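Subject: Re: [vemenura-users] Grasp point on long flexible pieces

Dear all,

I have repeated the Plader test with our two arms and the three bins. The change to the method is small: the grasp point is now chosen again after the lift, when the wrist camera has a clearer view of how the piece hangs. Before, we chose it only once, from the fixed camera. The wires still start in a tangle on the table.
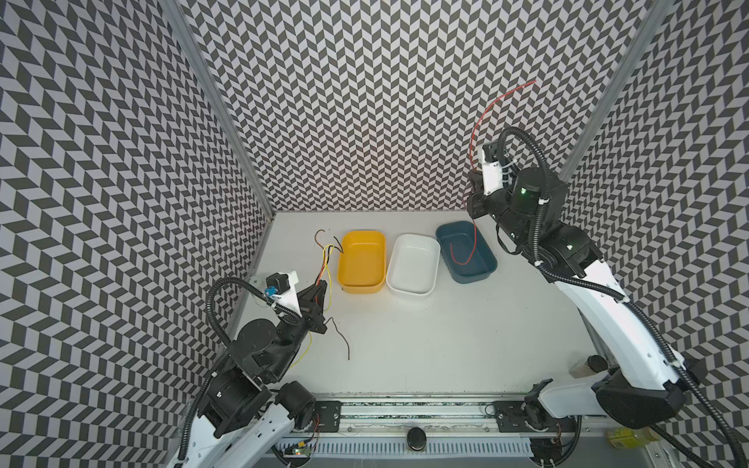

Trungate wrote in January:
> Did you compare this with simply lifting higher? With long
> pieces we lose most of them at the rim of the bin, and a
> second grasp costs us time.

Yes, we compared. Lifting higher helps with stiff wire, but the long soft pieces keep swinging – and then the rim catches them anyway.

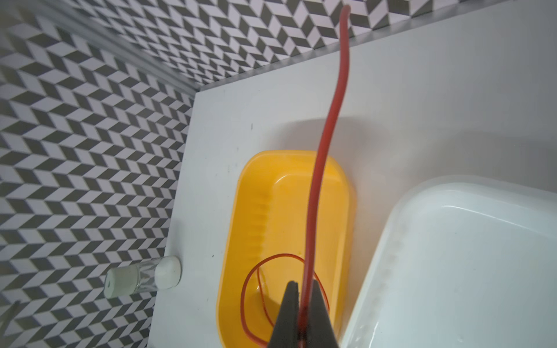

In 137 trials the second choice of grasp point added around 3 seconds each, and 11 pieces ended over a rim. With the old method it was 100 trials and I did not note the rim cases separately, so please do not compare the two directly. I will repeat the old method next.

Regards from the Thibodeaux lab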